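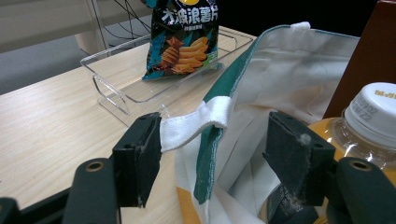
Canvas tote on the table, with one of its strap loops.

My business license came through last month, four months after I applied to renew it. A couple of people who sell at the same markets asked me to write down how it went, so I am putting it here where I can send them a link. I sell secondhand kitchenware, mostly pans and baking tins, from a rented room on the south side of Stillach and at two markets in the summer. I have no employees. My taxes are simple. I had assumed the renewal would be too.

The rule that changed is the tax clearance rule. The city used to renew a license if you paid the fee and signed a statement saying you owed nothing. Now you need a clearance letter from the revenue office first, and the licensing office won't open your file without it. I got a postcard about this in March and put it on the fridge. It said "most businesses will not be affected." I read that as meaning me.

I applied for the clearance letter online and was turned down the next morning. The notice said I had returns outstanding and gave no list. I had filed every quarter since I opened, which made 16 returns over four years, and I had a confirmation email for each one. So I called. The phone line has a recorded menu that sends you back to the website, and if you stay on through the whole thing twice it lets you leave a message. I left a message. Then I left another one the week after.

What I should have done at that point was go in person. I didn't want to close the room for a morning, so I spent three weeks sending messages through the portal and getting the same automatic reply.

When I did go in, I got a window with a woman named Agata Fontana, and she found the problem while I was still getting my folder out. My first returns were filed under a temporary account number, the one they give you before the permanent one arrives. Nobody had linked the two. As far as the system knew, one business had opened, filed a few returns and disappeared, and another one had turned up later with no early returns at all. She printed a form to merge them. It asks for the old number, the new number, the date of the change and a signature. I had the old number only by luck, on a letter I had used as a divider in the folder.

She also told me the part I hadn't known to worry about. While an account shows missing returns, the system estimates what you owe on them, and if the estimate is high enough it asks for a bond before it will give you clearance. Mine was asking for $3,000. That is more than I keep in the business account in spring. She said the request would drop off once the merge went through and that I should not pay it. I asked if she could put that in writing and she wrote it on the back of my copy of the form and stamped it. I still have it.

The merge took most of the summer. I don't have much to say about that stretch. You can keep trading while a renewal is pending, as long as you have the receipt from the licensing office, but one of my markets wanted the actual license and wouldn't take the receipt. I missed the early part of their season. The other market looked at the receipt and waved me in.

I did try paying for help. Schouten, the bookkeeping place near the bus station, looked at my papers for a flat fee and told me everything was in order, and I suppose it was, on my side. I don't regret the money exactly. They made me a clean list of the returns with the dates and confirmation numbers, and that list is what I handed over when the revenue office asked me to prove the early filings a second time. If you are comfortable with a spreadsheet you can make one in an evening.

A few people have mentioned Prekia for keeping tax records. I tried it and it was fine for receipts. It had no place to store an old account number, so it would not have helped me here. I have gone back to the folder.

I don't think the rule itself is a bad one. There was a restaurant supply place in town that everybody knew wasn't paying its sales tax, and it renewed every year on a signature. Those of us who do file were covering for that. But the office started checking everyone at once with records it hadn't cleaned up, and the cost of sorting them out landed on whoever had the mismatch. I would have liked a list of the missing returns in the first notice. That one page would have saved me weeks.

If your renewal is coming up, ask for the clearance letter well before you need it. Look at your oldest return and compare the account number on it to the one you use now. If they don't match, get the merge form at the counter – it isn't on the website, or wasn't when I looked. Take printed confirmations. Go early, the line is short until 9:30 and after that it isn't.

The next renewal is in a year. The clearance letter only lasts for the one license period, so I will be applying for it again, and I've moved the postcard into the folder.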